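**Rules for serving drinks with a two-handed robot, as we run them at Dovelora. Thread, 30/04/2019**

1/ People keep asking for our house rules on beverage tasks. We rewrote them in February after the Zoltutden trial, so these are the current ones. They are our rules for our floor. They don't replace your risk assessment or whatever standard your site has to meet.

2/ Cold drinks only. Juice, water, milk. Anything hot goes through a separate review, and so far we haven't approved one.

3/ One person is in charge of the stop button and does nothing else. If you are taking notes, you are not the stop person. We broke this one twice last year and wrote it up both times.

4/ Speed limits change near the dispenser. Free movement across the table runs at the normal setting. Inside the marked zone the arms drop to the slow setting and stay there until the glass is down again.

5/ Both hands get checked before a session: finger joints, fingertips, screws, wrist connection. Wipe them down with the food-safe cleaner. A loose screw over a drink is a failed check, and the session doesn't start.

6/ Fill height. The glass never goes above two-thirds. Most of our spills in the Jin runs came from the carry, and most of those glasses were too full to begin with.

7/ The glass has to be standing on the dispenser base before the tap is touched. No filling in mid-air, even if the grip looks fine.

8/ One hand near the glass, the other hand has a declared job. Write the job in the task sheet. "Waiting" is a valid job, but then it needs a parking position, and the operator has to know where that is.

9/ Grip force is set per glass type. Ribbed, smooth and stemmed are three separate entries. If a glass isn't on the list, test it empty for 12 lifts and add it.

10/ If there's liquid on the table, stop. Arms back, a person wipes up, then you restart from the beginning of the task. Don't resume from the middle. Wet tabletops changed our grip results more than we expected.

11/ Whoever drinks it gets told how it was poured. At Dudura they put a card on the counter. We just say it.

12/ Logging. Every pour gets a line: glass type, fill level, result, who was on stop. The sheet is at 596 lines now. 19 of those are spills, and each one has a note on what we changed after.

13/ Someone asked if this is too much paperwork for a glass of juice. The line takes less than a minute to fill in. Keep it next to the table or it won't get done.

14/ Still open: how often to replace the fingertip covers. We go by wear right now and I'd like a fixed interval. If your team has one that works, reply with it and tell me what you pour.

15/ Last one. Rules 6, 7 and 8 are the ones new operators ask about most, so go over those at the table with a glass out. 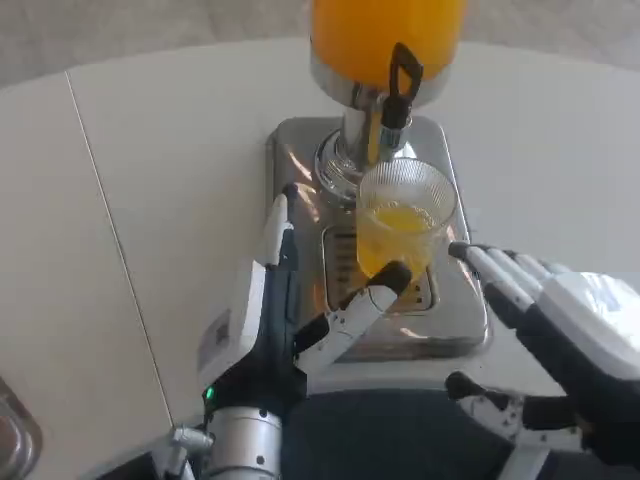
Glass on the base under the spout, both hands at the dispenser. Rules 7 and 8.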